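Parar Project: Learning to Handle Soft Household Items
Progress report to the Haddad Fund
Submitted by the Jernetti workshop, Ploketti, 12th July

1. Purpose of this report

This report covers the second period of the project. It describes what we have recorded, how the recording is organized, which difficulties we met, and what we ask the Fund to decide before the next period begins. The financial statement is sent separately and follows the same headings as last time.

As the Fund knows, the aim of Parar is to collect examples of people handling soft things with grippers, in such a form that a learning system can be trained with them. The items are ordinary ones: gloves, towels, socks, small cloths. We chose them in the application for the reason that they have no fixed shape. A cup is the same cup in every recording, but a towel is different each time somebody puts it down.

2. State of the work

In the application we promised 300 accepted demonstrations for the glove task by the end of this period. This number has been reached. By an accepted demonstration we mean one which was recorded from start to end, watched afterwards by a second person, and given a written label. Recordings that failed the check are kept on a separate disk and are not included in the number.

The towel task is behind the plan. We began it later than we wished, and the first instruction sheet for it was not clear enough. It said "fold the towel neatly", and our operators understood this differently. One folded along the long side first, another along the short side, and both were right according to the sheet. We rewrote the sheet with a drawing for every step and discarded the recordings made before that. It was not a pleasant decision, but a mixed set would have been of little use to the people who must train on it.

The sock task has been prepared but not started. The items are bought, washed once and put in marked bags.

3. How a session is done

The operator holds one gripper in each hand and works at a white table. Each gripper carries its own camera, so that the two hands are recorded together and each from its own side. The operator does the task only with the fingers of the grippers and does not touch the cloth with the hands during a recording. Between recordings the hands may be used freely to put the item back, to turn it or to take another one.

We do not lay the item in the same place every time. In the first period we used a card with a marked position, and the reviewers wrote to us, quite correctly, that a system trained with such examples would learn the position and not the glove. Now the operator receives a list before the session which says how the item should lie: palm up or palm down, fingers toward the operator or away, flat or crumpled. For the towels the list also says which side the fold should face.

Other items may stay on the table while one is being handled. This was discussed among us for some time. A clear table gives cleaner pictures, but a real table at home or in a laundry is seldom clear, and we have agreed that in part of the recordings there should be something else in view, such as a basket or a folded cloth. The label says if this is so. 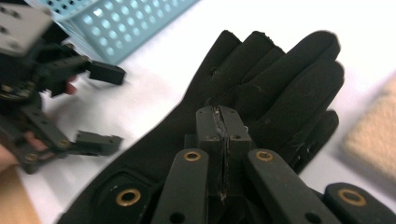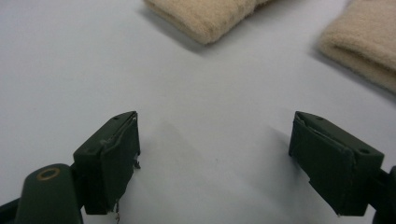

Views from the hand-held grippers at the white table. First: a black fabric glove lying palm up. Second: the open fingers of a gripper, with beige fabric farther away on the table.

4. What we learned about the items

Black fabric on a white table is more difficult for the cameras than we had expected. When the exposure is set so that the folds in the glove can be seen, the white surface becomes too bright in places. When it is set for the table, the glove turns into one dark shape and the fingers are hard to tell apart. We tried several settings and chose one in the middle, which shows the seams and the creases well enough for labeling. The small scuffs and the lint on a used glove are a help in this matter, as they give the eye something to follow from one picture to the next. For this reason we stopped cleaning the black gloves between sessions. The change is noted in the data description.

The towels present the opposite problem. They are beige and lie on a pale surface, so the color is not so different from the background, and in weak light the edge of a folded layer is easily lost. What helps is the shadow under the edge. We have moved the lamp to the side and a little lower – before it hung straight over the table – and the layers are now easier to see. We would like to buy one more lamp of the same kind, so that the second station has equal light. The cost is small and fits within the equipment line.

Terry cloth also holds to the finger pads. An operator opens the gripper and expects the towel to fall, but a loop stays caught and the corner comes up again with the finger. At first such recordings were rejected. After a conversation with the group that will use the data, we now keep them when the operator notices the problem and corrects it within the same recording. They wish to have examples of recovery, and we had been throwing them away.

5. Condition of the equipment

The grippers have been in use for the whole period, and the pads are the part that suffers. The covering on the contact faces becomes wrinkled, its edges lift, and threads come loose from it. A worn pad still grips, but it does not grip in the same manner as a new one, and this difference enters the data without anybody deciding it. We have therefore added a short line to the session form where the operator writes down the condition of the pads as "new", "worn" or "to be replaced". For the sessions before this line was added, we are filling it in from the recordings themselves, where the pads are usually visible.

A related question is how often to change the covering. We do not have a good answer yet. If we change it very often, all examples will come from fresh pads, and any machine that uses the result will sooner or later have old ones. Our present practice is to change the covering when it moves under the finger, and otherwise to leave it. We would be thankful for the opinion of the Fund's technical reader on this.

Fast movement remains a weak point. When the operator brings one gripper quickly across the table, it appears blurred in the picture of the other, and the exact position of its pads cannot be read. We have asked the operators to work at a calm speed, though not slowly. A very slow demonstration is also a poor example, as no one handles laundry in that way.

6. People and training

Two new operators were trained in this period. The training takes longer than the recording skill alone would require. To pick up a glove by its cuff with a gripper in each hand is learned in one afternoon, but to do it without many small corrections needs more practice. We keep the practice recordings too, marked as such, and do not count them.

The written labels are now made by a person who did not perform the task. In the first period the operators labeled their own work, and the labels described what they had intended to do. Sometimes this was not what could be seen. The new arrangement takes more hours, and the personnel line shows it.

7. Handling of the recordings

All recordings are copied at the end of the day to the storage in Ploketti and checked for missing parts. On three occasions a file from one gripper ended before the file from the other. The cause was a full memory card each time. The start procedure now includes a look at the free space, and the fault has not come back.

As the cameras point downward from the grippers, faces do not normally come into view. Hands do. All operators have signed the consent form that was attached to our previous report, and the form has not changed.

8. Plan for the next period

Our first concern is the towel task. We intend to give it both stations until it has caught up with the plan, and only then to open the sock task. In the original schedule the two tasks would run side by side. We believe that one after the other is safer, with regard to the experience described in section 2.

A first package with the accepted glove demonstrations, their labels and the data description can be delivered before the rest. The receiving group has asked for this, so that they may test whether the format suits their tools. We would send the towel recordings in November, together with the next report.

9. Decisions requested

We kindly ask the Fund to confirm the following points in writing:

That the sock task may begin after the towel task is complete, without change to the total budget.

That the remaining amount in the travel line may be moved to the personnel line, to cover the separate labeling.

That recordings in which the operator makes an error and corrects it may be counted as accepted demonstrations, provided the label says so.

On the last point we have prepared a small selection of such recordings, which we can send at any time. The final wording of the label for them is still under discussion with the receiving group, and we will forward it when both sides agree.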